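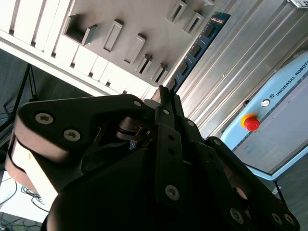

Misovport wrote back the same evening I posted the first version of these notes, asking why anyone would pay for a gripper kit to do a job a person with two thumbs does in four seconds. Fair question! My answer is that I don't have a person who wants to do it 500 times in a row and write down how each one went. So I bought the Pedari kit, and this file is what I learned plus the data that came out of it.

Pedari memory handling kit: notes and trial data

What's in this folder

trials.csv – one line per attempt, 500 lines
settings/ – the grip and speed settings I used, saved as plain text
clips/ – short wrist camera clips, for 138 of the attempts
notes.txt – my running notes, typos and all

The clips only cover the later attempts. I hadn't set up recording before that and I'm not going back to redo them.

What you get for the money

The kit is a black multi-fingered gripper, a mounting plate, a cable set, a wrist camera bracket and a license for Oro, the software that runs it. The arm is not included. I'm on a Universal Robots arm, and the plate bolted straight on. The cables are too long if anything (I still have a loop of mine tied up with a shoelace).

Oro is pretty friendly. You teach it a pickup point, a place point and a grip strength, and it fills in the moves between. I had a RAM stick in the fingers before lunch, and I'm slow with new software. The manual is thin on the grip settings though, so start from mine if you're holding memory modules. The default is 36 on Oro's scale and I found that too firm for my taste. I run it lower for pickup and bring it up a little for the push.

Columns in trials.csv

attempt: 1 to 500
module: which stick I used, by the letter I gave it
grip: Oro grip value at pickup
angle: how far the stick was tilted at the slot, in degrees
result: seated, partial, missed or dropped
comment: mostly blank, sometimes grumpy

"Partial" means one end went in and the other didn't. I went back and forth on whether that should count as a miss and ended up giving it its own word, so you can lump them together if you like.

Things that bugged me

Oro forgets the place point if you close the window without saving. No warning at all. I lost 125 attempts' worth of tuning that way, and yes, I should have saved.

The screws on the finger links are Torx and the kit doesn't come with a driver. Have one handy before you open the box.

Tilt matters way more than I expected. If the stick goes toward the slot crooked, Oro will happily keep pushing until its force limit kicks in. Set that limit low on day one!

Would I buy it again?

For this kind of work, yes. I tried the Maluleke two-finger set for a couple of weeks in August and it was quicker to set up, but it kept letting the stick swivel and I got tired of fixing it by hand. The Pedari fingers hold it steadier. If you only move boxes or bottles, save your cash and get the Maluleke.

Using the data

Take it, change it, share it. If you find a line that looks wrong, send me the attempt number and I'll check it against my notes. I'm still adding clips, so the folder may grow a bit – the csv will stay as it is.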